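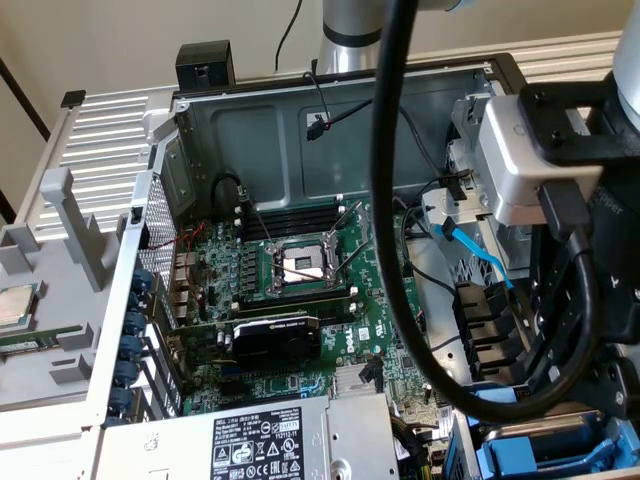

4.3 The socket lever fault

The most interesting failure we saw came from the step we had expected to be the easiest. Removing the processor went well in early trials, so we moved on quickly to the step that follows it: lowering the load lever over an empty socket and hooking it under its catch. In 31 attempts the arm failed 18 times, and most of those failures looked fine to our own software!

The controller (we call it Nepia) judges the end of a motion by force. When the lever meets its catch, the force on the fingertips climbs, then drops as the lever slips under. Nepia waits for that drop. What it got instead, in the bad runs, was a very similar climb and drop caused by the fingertip sliding off the lever. The log said "closed" and the lever was still up. We spent two happy and confusing days on this before Rui Sequeira laid the force traces from a good run and a bad run over each other and spotted that the slip comes earlier in the stroke.

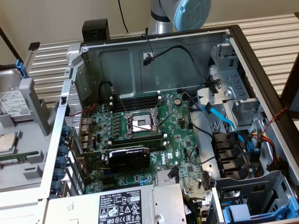
Figure 5. Workstation on its side with the processor out and the socket exposed. The lever lies at an angle across the retention frame.

Once we knew where to look, the rest was a pleasure to chase. The Orkville fingertips are flat, and the lever is a thin round wire, so contact is close to a line. A small error in wrist angle is enough to push the wire toward the edge of the pad. The wrist angle in turn depends on how the gripper cable is routed. With a heavy loop of cable hanging below the wrist, the arm settles slightly off its commanded pose, and our calibration had been done with the cable tied back.

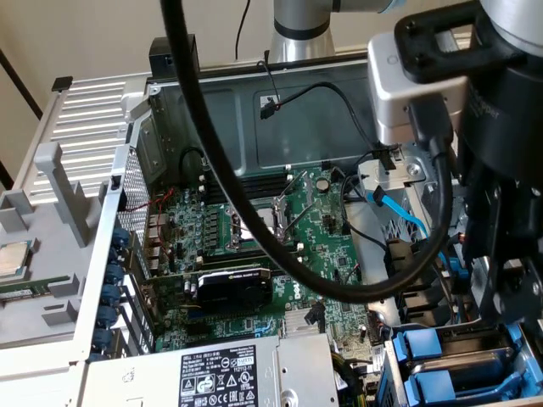 We therefore repeated the calibration with the cable hanging free, and added a check on where in the stroke the force drop occurs. A drop that comes too early now stops the arm and raises it straight up, clear of the socket. That second part matters a great deal to us. The contacts in an open socket are very easy to bend, and a planner that believes the lever is down will carry on with its next motion at full speed. In one run on 04/05/2021 it did exactly that, and the fingertip touched the retention frame before the force limit tripped. We saw no damage under the magnifier, but we retired the board from the scored trials anyway.

We have left the old behavior available as a switch in the Cirley task scripts, so that other groups can reproduce the fault on their own hardware.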